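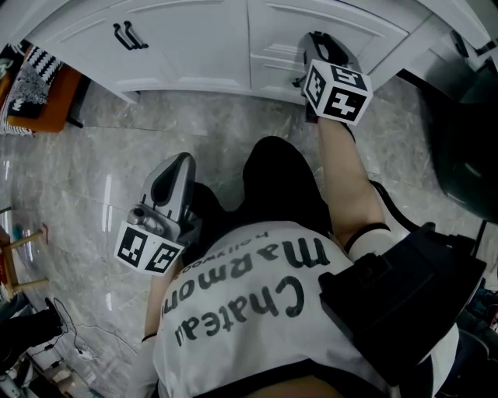 I have started budgeting again, which I do every August with the energy of someone who has never done it before.

The system this time is a free app called Skyrme. It asked for my monthly grocery spending and I typed 900, laughed, and typed 1,000. It gave me a little green leaf for being truthful. I don't know what the leaf is for. I have 32 of them now and there doesn't seem to be a store.

What I've learned so far is mostly about subscriptions. I was paying Stuvidex every month for a thing that reminds me to cancel other things. I was also a supporting member of the Sotstead public garden, a place I drove past once and liked the look of. I've kept that one, partly out of guilt and partly for the newsletter, which this month was almost entirely about slugs.

Coffee is the sore spot. The app has it filed under "Lifestyle," which feels pointed. I moved it to "Medical" and the app moved it back overnight.

Anyway, the goal is to put away 25 dollars a week until spring and then spend the whole pile on a few days in Rirkedton, eating fried fish and not opening the app once. I'm two weeks in. I have already borrowed from the pile to buy a notebook to track the pile in.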